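3.2 Demonstration procedure

All demonstrations were collected by remote control. The operator sat at a desk beside the table and moved a small leader arm, and the robot copied its joint angles. We chose this over guiding the robot directly by hand because a person leaning over the table would block the fixed camera for much of each episode. Two camera streams were recorded together with the joint positions and the commanded opening of the gripper. One camera is mounted at the wrist and the other is fixed and looks across the workspace.

The task is to assemble a toy burger on a tray from parts that stand on edge in holders. The operator is given a written order before each episode, for example "bottom bun, lettuce, tomato, top bun," and places the parts in that sequence. Orders differ in length and in which parts they call for. Some start with the bun and some do not, and we kept both kinds so that a policy could not learn a fixed sequence and ignore the instruction. The full list of orders is given in the appendix.

Parts that stand on edge are harder to demonstrate than parts lying flat. The gripper has to come down with its fingers on either side of a thin disc, close without tipping the one next to it, lift, and then turn the part so that it lies flat on the tray. In early trials our operators closed too soon and took two slices at once. We asked them to pause above the holder before closing, and to use the wrist view on their monitor for the last part of the approach. The fixed view is more useful for choosing the correct holder and for judging where the tray is. Figure 2 shows both views. 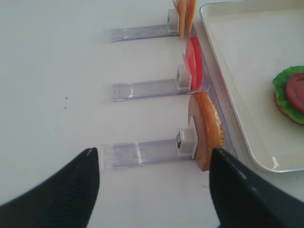
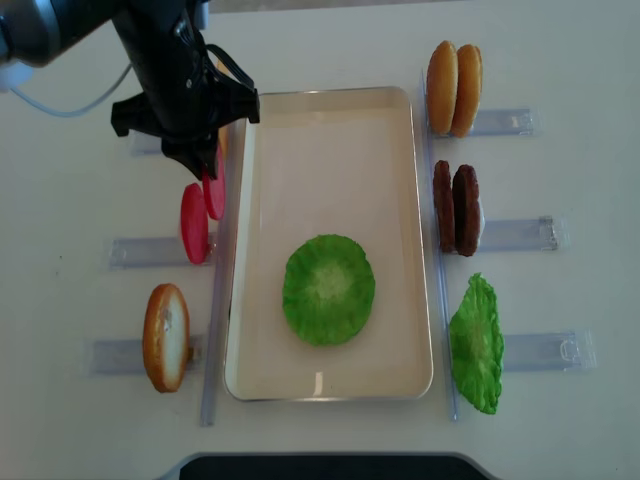

Figure 2. Burger assembly under remote control, seen from the wrist camera (first) and the fixed camera (second). Food parts stand upright in clear holders next to a white tray.

Four operators took part: Miroslava Vaněk, Oddur Ásgeirsdóttir, Sille Bundgaard and Vojtěch Gajdoš. Only Gajdoš had used a leader arm before. Each of the others practiced for 30 minutes with the Hafstein practice set, which uses foam blocks in place of food parts, and then completed two full orders that were not kept. The operators took turns, and no one worked for longer than an hour without a break. We found that tired operators made larger corrections near the holders, and these corrections are costly later because the policy copies them.

We collected 3,000 episodes in total. An episode starts with the arm in its rest position and ends when the operator presses a foot pedal. The person at the desk then marks it as kept, repeated or discarded. An episode was discarded if a part fell off the table, if the wrong part was placed, or if the leader and the robot lost their connection. Episodes with a failed first grasp followed by a good second one were kept – we wanted examples of recovery, and operators were told not to restart after a small mistake.

Parts were put back in the holders by hand between episodes. The person resetting the table followed a printed card, but small differences in how far a slice leaned were left as they were. The position of the tray was also allowed to drift slightly from one episode to the next. We made no attempt to measure this drift during collection.

3.3 Processing

Raw recordings were trimmed with the Clullard tool, which removes still periods at the start and end of an episode. Pauses in the middle were left in place. An earlier version of our pipeline removed these too, and the resulting policy closed the gripper before it had lined up with the part. Ketill Oddsson reviewed the trimmed recordings and corrected the written orders where the operator had misread the card.

A subset of 1,000 episodes was labeled by stage: reach, grasp, lift, turn and place. Labels were added by two people working separately, and disagreements were settled by watching both camera streams side by side. Most disagreements concerned the border between lift and turn, as practiced operators tend to begin turning the part while it is still rising. We use the stage labels only for the error analysis in Section 5 and not for training. The labels are stored with the recordings in the Nallirham format, with one file for each episode.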